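Notebook, August, 7:40 pm

Greka ball tracking, session 8

Back from the Brimberg pitch and my socks are still soaked. We got the whole second half of the practice match this time (hooray!), and the log came out at 3,592 position fixes, easily our longest run. The vests stayed on too, even on the goalkeeper, who hates hers.

Not so good: the left wing. Every time play went down by the corner flag the tracker lost the ball and picked up somebody's white boots instead, so for a while our ball was taking throw-ins by itself. I think the mast is too low on that side. Kulkarni lent us the taller pole and I forgot it in the van, my fault.

Sprint times look fine over the 100 meter run, but I don't trust the turns yet.
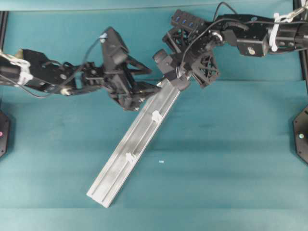
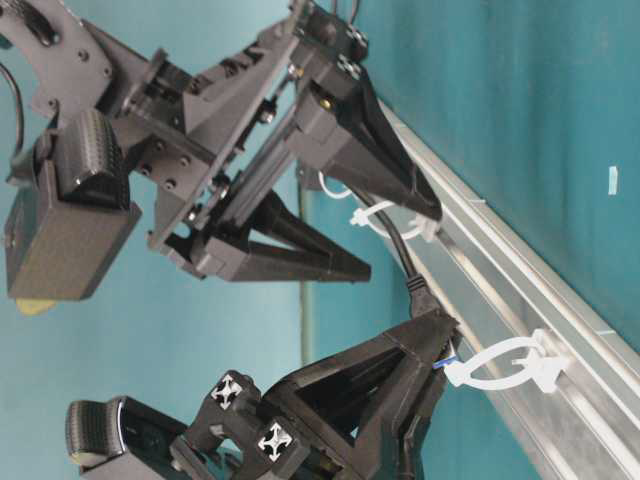 To do before the next match

1. Take the tall pole. Put it by the door tonight!
2. Ask the Wunditum coach if their lot can wear dark boots, or at least not white ones.
3. Redo the corner flag marks. I paced them out last time and they're off by a good stride.
4. New batteries for vest 7, it dropped out twice before the break.
5. Run the passing map again with the throw-ins taken out and send it over to Kulkarni. The midfield numbers looked odd to me, way too many back passes, and I'd like another pair of eyes on them.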